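Bench rules for shared arm cells – what do you all actually enforce?

Forum: Workcell Practice > Safety and Good Habits
Started by marlowe_bench, 6 March 2025

marlowe_bench
Hi all, long-time reader and not much of a poster, so bear with me. I've been asked to write the house rules for our pick and place benches at Matholm. We have gotten along for years on habit and goodwill, and then in January we took on several new operators at once and found out how much of our good practice lived in people's heads. One person clears the table between runs, another leaves it alone. One person pauses the arm before reaching in, another waits until it looks parked (I know, I know).

My draft has 12 rules on a single sheet. The ones I care most about are these. Arms get paused at the controller before any hand crosses the table edge, even to straighten one block. Bins stay where the setup sheet says. Whoever starts the run finishes the run, or hands it over out loud to a named person. And every item on the table has to be on the item list for that task, including the odd ones.

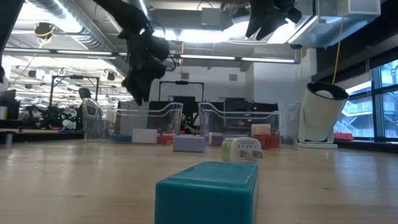
That last rule is where I've had the most pushback. My view is that a power adapter or a box is a perfectly good thing to pick up, so long as it's written down as an item and somebody has looked it over for sharp bits and loose cords. What I don't want is for a new person to have to guess whether something is part of the task or was set down by someone on their way to lunch. Have any of you found wording for this that people will follow?

Sorry for the length. My wife says I write emails like letters home.

pell_grommet
Welcome out of the shadows! Good list. I would put the pause rule at the very top, by itself, in bigger type than everything else. We had 22 rules at one point and the one about hands was number nine, between labeling cables and where to hang the headsets. You can guess how well that was read.

For the items, we write "If it isn't on the list, it isn't on the table." Short enough that people say it to each other.

Jorkik_Dave
I'll disagree a little, in a friendly way. Pausing at the controller for every single reach sounds fine on paper, but on a busy day you'll have people doing it dozens of times, and what happens then is that they stop doing it and feel guilty. I'd sooner see a proper stop within arm's reach of the person at the bench and a rule that says to use that. Same protection, much less walking. Where is your controller, marlowe? If it's on the other side of the bench you're asking for trouble.

marlowe_bench
Fair question, Dave. It's a few steps away on two of the benches and right at hand on the others. I hadn't thought of the walking as part of the problem, but of course it is. I'll bring it up.

Tin-yau Ko
I look after the benches at Clilach and went through this same exercise, so let me add a few things we learned the slow way.

First, please don't let the sheet do the job of a risk assessment. The sheet is for the person standing at the bench. The assessment is a separate document, and it should say which stop you're relying on, how fast the arm may move with someone nearby, and what the arm can be carrying at the time. A soft block and something with metal prongs are different cases even if the arm never changes speed. If you add a new kind of item, the assessment gets looked at again. We missed that for quite a while.

Second, on Dave's point, I'm with him about reach and with you about the habit. A program pause isn't always the same as a safe stop, and it depends on the controller, so check the manual for yours and have someone qualified confirm it before you write either one into a rule.

Third, overhead. Anything hanging near the bench – cords, reels, lights – belongs on the morning check together with the floor. People look down and forget to look up.

Jorkik_Dave
Good point on pause versus stop. I was using the words loosely and shouldn't have.

nutsugah_nights
Night shift at Nutsugah here. Can I put in a word for the handover rule? Ours is written, with initials, and I grumbled about it for ages until I walked up to a bench I thought was idle and found it waiting on a resume. Nothing moved, thank goodness, but I sign the sheet now. Saying it out loud is nice, but at shift change there may be no one left to say it to.

pell_grommet
Seconding written. Ours is a whiteboard, name and time, wiped at the end of the run.

marlowe_bench
You're all very kind, and this is a better list than the one I came in with. I'm moving the stop rule to the top, changing it to say which button, making the handover written, and borrowing pell's line for the items. I've also booked time with our safety person to go over the assessment, which has not been opened in longer than I'd like to admit. Tin-yau, would you be willing to share your morning check, with anything private taken out?

Tin-yau Ko
Happy to. I'll clean it up and send it to you by message tonight.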